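From: Skemport Mutual Discussion List
Date: July 20, 2021
Subject: Re: [skemport-mutual] Worker shares, round two

An earlier message said:
> The Plerkimbridge scheme shows what happens when staff
> own a piece of the place. Everybody pulls harder,
> everybody gains. If Skemport gave each worker 2,000
> in shares we would see the same here by September.

Would we? I've read the Plerkimbridge report twice now and I can't find the part where it shows that. It says output went up after the shares were handed out. Output also went up at Fatard, where the staff own nothing at all and never have. Both firms sell into the same market and both had a good year.

I'm not against sharing the profits. I've voted for it on this list more than once. What I don't like is being told that a share certificate changes human nature.

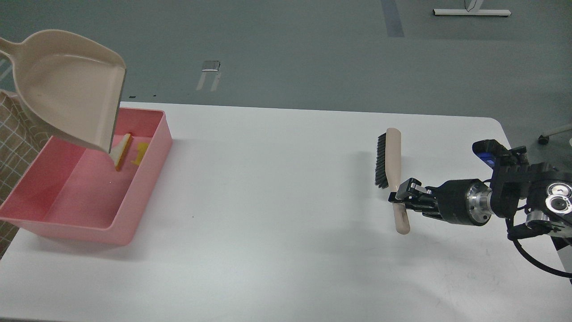
Pink bin on the white table, beige dustpan above it.

Look at the numbers in the appendix. The average holding was worth 3,831 on paper. Fine, but you can't sell it for 30 months, and if you leave before then the firm buys it back at whatever price the directors think fair. My landlord doesn't take paper. I'd want to know how many of those workers would have picked the shares if they had been offered the same sum in wages. The report doesn't ask, or if it did ask it kept quiet about the answer.
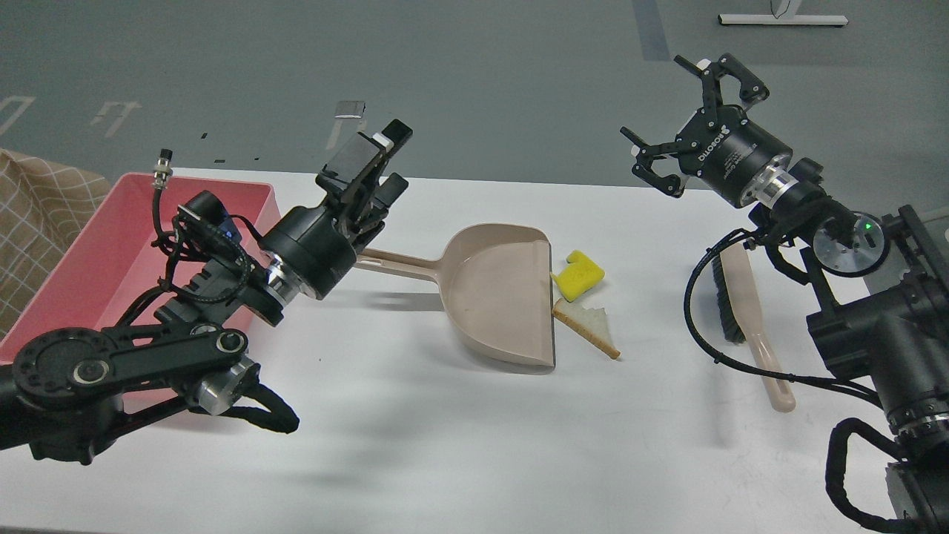 Lý wrote back off-list to say that I have this the wrong way round, that wages get spent and shares give people a vote, and that the vote is the whole point of the thing. Fair enough as far as it goes. But the Plerkimbridge shares carry about 30 per cent of the votes between all the staff put together, and the founders hold the rest. You can be outvoted every year on that basis and still be called an owner in the brochure.
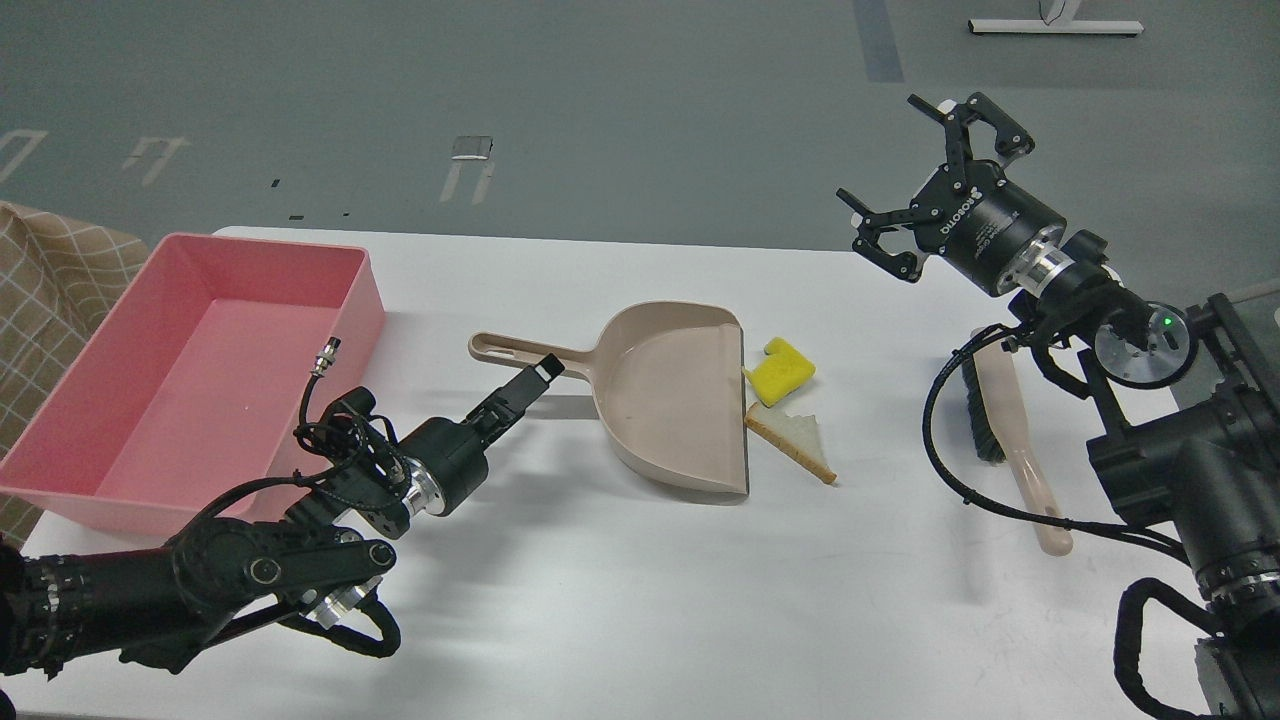
So before anyone drafts a motion I'd like to see two things in writing. First, who sets the buy-back price, and can the staff challenge it. Second, what happens to the holdings in a bad year, when the shares fall and the jobs go in the same month. Capitalism with a friendlier face is still asking people to put their savings and their pay packet in one basket.

If somebody has the full accounts and not just the summary, please post them.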